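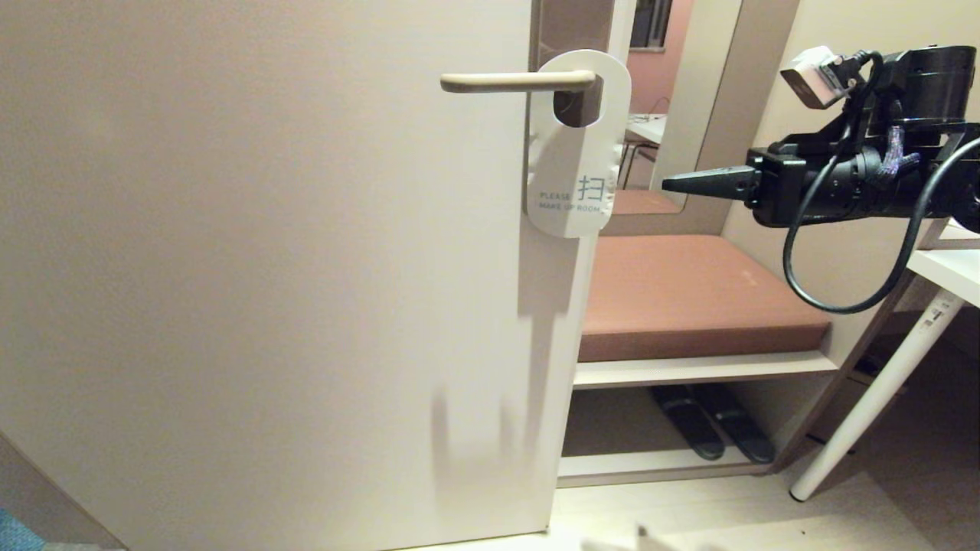 # Flirnuso door-hanger set

Teleoperated demonstrations of a door-hanger task, recorded by Petby in a furnished test room at the Dellstead site. Maintainer: Cúc Lã.

## Task

The operator drives the arm by remote control and works on a card hanger looped over a lever door handle. Two subtasks are defined:

- `hang`: bring the card to the lever and pass the opening over the end
- `remove`: lift the card clear of the lever and hold it

Hangers carry either 扫 ("PLEASE MAKE UP ROOM") or 静 (quiet). The character is stored in the `card` field.

## Contents

The June release has 600 episodes. Of these, 43 are marked `fail` and are kept in the main split; filter on `outcome` if you want successes only. A held-out split of 100 episodes is listed in `heldout.txt` and must not be used for tuning.

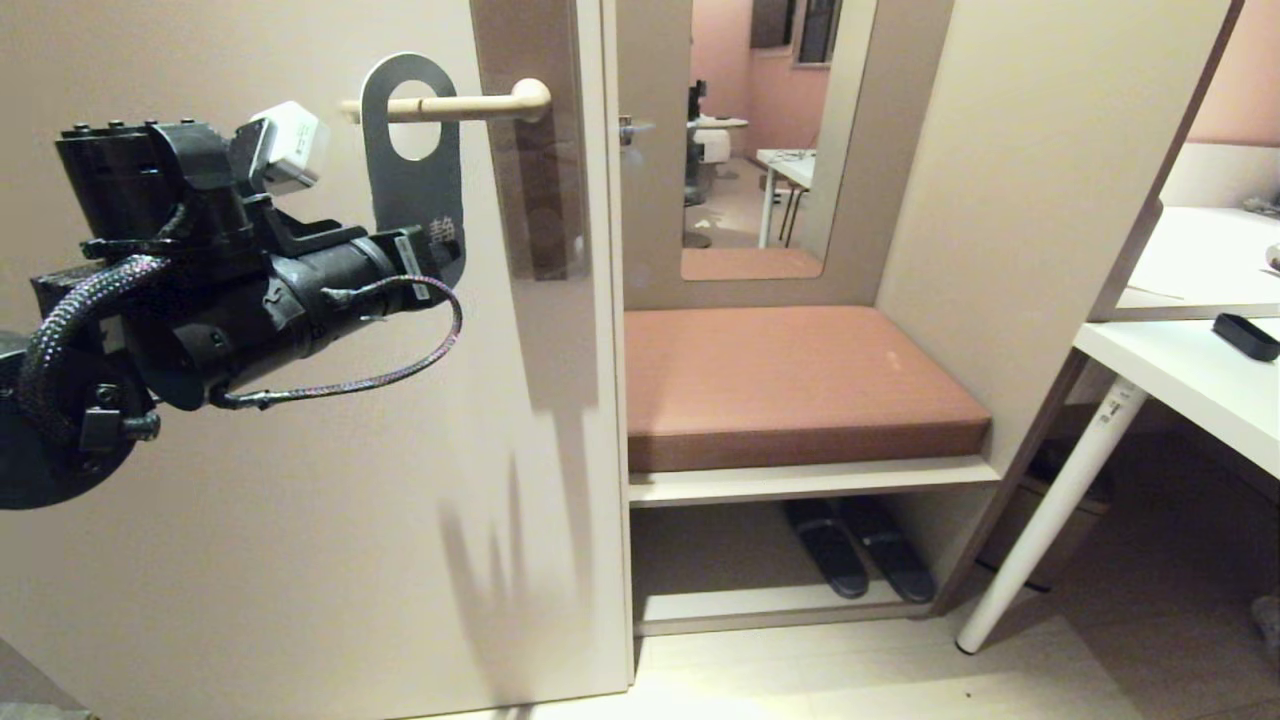

Each episode folder holds the head view, the joint states and the operator commands. Commands are logged before smoothing. Joint states are logged at the controller rate and are not resampled, so align on timestamps and not on row index.

## Known problems

- Grip force is not recorded.
- Door angle is not measured. The door may move when the arm touches the lever.
- In early episodes the `card` field is blank.
- Mirror reflections confuse the stock Chambi depth filter. Mask the mirror before running it.

## Changes

v2: corrected the clock offset between head view and commands; removed duplicate episodes.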